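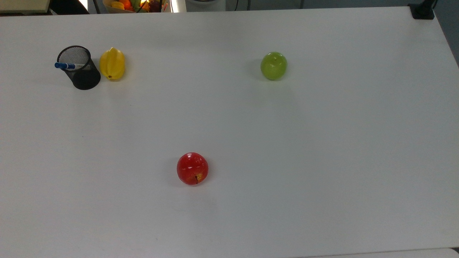 Costume hire: June changes

The Lollholm costume store has finished relabeling its adult stock. Sizes now follow chest and waist in inches, taken from the garment itself, and the old S/M/L tags have been removed. Children's costumes keep their age bands until the fall.

The catalog lists 400 outfits, of which 27 are out for repair and can't be reserved. Most of these are capes and bodices with failed zippers. Firouzeh Najafi is replacing the zippers with the Farkico two-way type, which is heavier but can be opened from the bottom for sitting.

Wigs are no longer included in the hire price. They are booked separately and come back in the net supplied - do not wash or brush them. Foam armor must be kept out of parked cars, as the contact glue softens in heat.

Group bookings for the Wullera parade close at 5 p.m. on the last working day of the month. Send measurements for each wearer, including height in the shoes to be worn, to Pui-shan Chung. Hems can be let down by up to two inches on lined skirts only.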